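Zetotia Street Block Club
Minutes of the April meeting, Wednesday, 7 p.m.
Taken by Waltraud Thaler

I said I'd do the minutes this time and I meant it, so bear with me, I type the way I talk. We had 17 people in the room, and Burgi Lüthi ran the meeting. We started ten minutes late while everybody hunted for chairs.

Last month's minutes were approved with one fix. I had written that the Baxter Avenue crossing was getting a stop sign. It's getting new paint. Sorry to anyone who got excited!

Block party

We're on for the summer block party, and the street closing form is in. Burgi read out the answer from the city, which took a while (it was four pages), but the short version is that we can close from the Serer Road corner down to the mailbox, noon until nine. Cars have to be off the street by eleven. If you park there and you're going out of town, please move your car before you leave, we really don't want a repeat of the blue van.

Money next. We have $369 in the club account. Last year's party cost us $157 and most of that was ice, drinks and the tent rental. Brelta Rentals wants $163 for the tent alone this year, and there was a fair amount of groaning about that. I asked if we could just do without a tent and three people said "rain" at the same time. We talked about borrowing one from the church, and Burgi is going to call them before we pay Brelta anything.

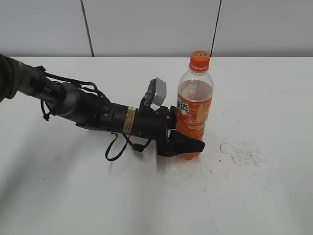
Then we got onto food, and that's where the evening went. Same plan as before: everyone brings one dish, and the club pays for burgers, buns and drinks. Somebody asked for more things without meat in them, and I second that, I ate potato salad for six hours last time. The sign-up sheet will go around by email and there'll be a paper one on my porch for people who don't do email. Please write down what you're bringing and not just "food."

Music was a longer talk than it needed to be. Half of us want the band back and the other half want a speaker and somebody's phone. We voted, nine for the band and eight for the phone, so I'm calling the band this week. They have to stop at eight, it's in the city letter.

Kids' games: sack race, chalk, water balloons. The balloon pieces have to be picked up afterward, every last one, and I've put my own name down for that along with two others.

Other stuff

The little library box has a leak in the roof and the bottom row of books got soaked. We agreed to spend up to $20 on fixing it. If you have leftover shingles in your garage, come talk to me first.

The streetlight by the alley is still out. Burgi has reported it twice and will report it again. She'd like a few more people to call too, so please do!

We ran out of time for the speed bump question, and it goes first on the list in May. I know, I know, it was supposed to go first this time.

Wrapped up at 8:40. Whoever left a green umbrella by the coat rack, I have it at my house.

To do
Burgi: call the church about the tent, streetlight
Me: the band, sign-up sheet, library box
Everyone: call about the streetlight, move your cars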